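Gallumeo two-finger gripper

We've been swapping this one with the Stetonero on our two-arm bench, and what a pleasure it is! It opens to 80 mm, weighs 662 g and changes over with 12 screws -- fiddly, but you soon get quick. Padlocks are our favourite test, small and awkward to pick up.

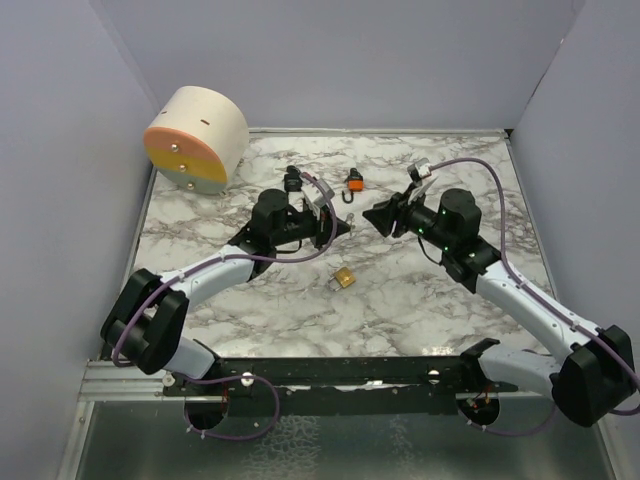
Can I fit just one?
Each gripper is sold singly, and the left and right arms take the same part -- ask Venkatesh Kandasamy for the cable.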